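Plorkstead Neighborhood Association
Minutes of the General Meeting, Sep 27, 2025
Held in the lower room of the Karar Building

Chair: Irja Halonen
Minutes: Tyyne Honkanen
Members present: 17. Quorum was met.

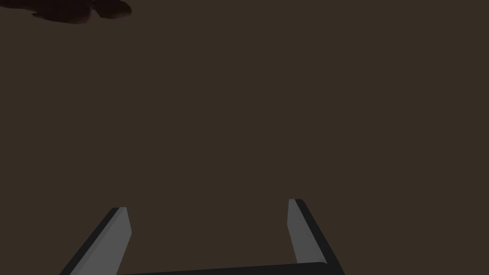
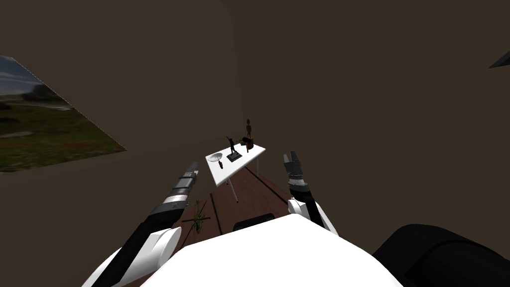
First picture: brown surface with a small reddish-brown object. Second picture: white body and arms.

1. Call to order
The chair called the meeting to order at 7:05 p.m. The agenda was accepted with one change. Item 6 (street trees) was moved ahead of the fence discussion at the request of the Baline Street residents.

2. Minutes of the last meeting
Approved with one correction. The mowing contract runs through November, not through the end of the year.

3. Money report
The balance in the general account is $1000 after payment of the summer water bill. Dues have come in from 229 households. Reminder letters go out with the next newsletter. A member asked if dues could be paid online. The chair will ask the bank what it charges and report back.

4. Storm drain on Baline Street
The drain at the low end of Baline Street backed up twice this summer and water reached two garages. The county sent a crew after the second time and cleared leaves and gravel from the grate. Residents say the pipe itself is still slow. Tyyne Honkanen wrote to the county and has a reply saying the pipe is on the list to be inspected. No date was given. She will write again and ask for one. Members living near the drain were asked to keep the grate clear and to send her the date and time of any standing water.

5. Street trees
Three maples on the north side have dead limbs over the sidewalk. Papadopoulos Tree Service quoted $600 to prune all three and haul the wood away. There was discussion about getting a second quote. Motion to accept the Papadopoulos quote, with the work to be done after the leaves are down. Seconded. Passed, two opposed.

6. Fence at the garden plots
The gate latch is broken again and deer have been in the bean rows. Opinions differed on whether to replace the latch or the whole gate. Irja Halonen will price both. Until then, plot holders are to tie the gate shut with the rope provided. Plots must be cleared by the end of November. Anything left standing will be mowed under.

7. Parking during snow
The odd and even side rule will be the same as last winter. Several members said the signs are hard to read after dark. Reflective tape will be added.

8. Other business
A set of keys was left in the room after the last meeting and has still not been claimed. Ask the chair.
The request for a second bench at the bus stop was tabled.

9. Adjournment
Motion to adjourn at 8:40 p.m. Seconded and passed. The next general meeting is in November, same room. Items for the agenda should reach Tyyne Honkanen one week ahead.

Respectfully submitted,
Tyyne Honkanen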